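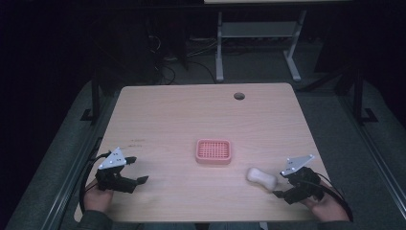 December, 3:40 pm. Soap and dish, second sitting

Back on the pink dish. Same bench as before, the square wood top w/ the cable hole at the back. Mekosard want a written opinion on whether the dish drains well enough to go in the Vellitby washroom set, so that's what this is for.

Dish first. Pink, rectangular, raised rim, grid of little square holes. Sits flat on the table, no rocking when I press a corner. Liked that. Last one (the Rangel sample, green) rocked like crazy.

Bar is the white one with the waist in the middle, peanut type. Weighed 100 g on the small scale before starting. Picked over the plain oval becuase it's what Vellitby already buy.

Procedure, same as last time:
- bar under tap, 8 seconds, turn once
- into dish, flat side down
- leave 23 min, lid off the timer so I can hear it
- lift, look at underside, weigh

Run 1 fine. Underside tacky, grid pattern pressed in, no slime. Run 2 I put the bar in crooked, one end up on the rim. Drained better at the high end obviously, low end got the gluey patch. Worth noting, people are going to drop it in like that. Ask Mekosard if the rim could come down a bit on one long side?

Run 3 not done, scale battery went. Spare is in the Zisex drawer, or was.

Water: the holes let it straight through and it has to go somewhere. No feet to speak of on this one, so I got a puddle under it in both runs. Would want a tray or small feet. On tile fine, on wood no.

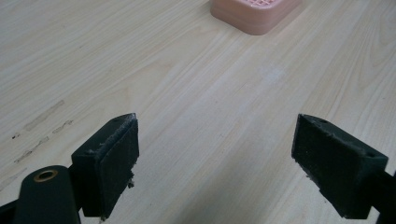

Pink dish at the far side, smudges on the tabletop at left.

Re the smudges. Short streaks, more or less along the grain, grayish brown. Don't know what they are. Could be dried something, could be old wear. Tried a thumbnail on one, didn't lift. Not going to scrub until someone tells me what finish is on this top. If it's soap residue I want to know, it would mean the puddle is a bigger deal than I wrote above.

To do
- scale battery
- run 3, and run 4 with bar on its side
- weigh the dish empty, forgot
- price: Mekosard quoted for 675 pcs, check if thats with or without the tray
- more of the white bars, only two left that haven't been wet

Stopping here, need the sink free by 5.

Print this entry | E-mail this entry

Comments (3)

Mayu Aoki
Battery is in the top Zisex drawer, behind the tape. Please don't scrub the table, I'll look up the finish.

bench2
Did you dry the dish between runs? Last time we didn't and the second weight was way off.

Mayu Aoki
Also the Rangel one only rocked after it went through hot water. Try that on the pink one before you say it's flat.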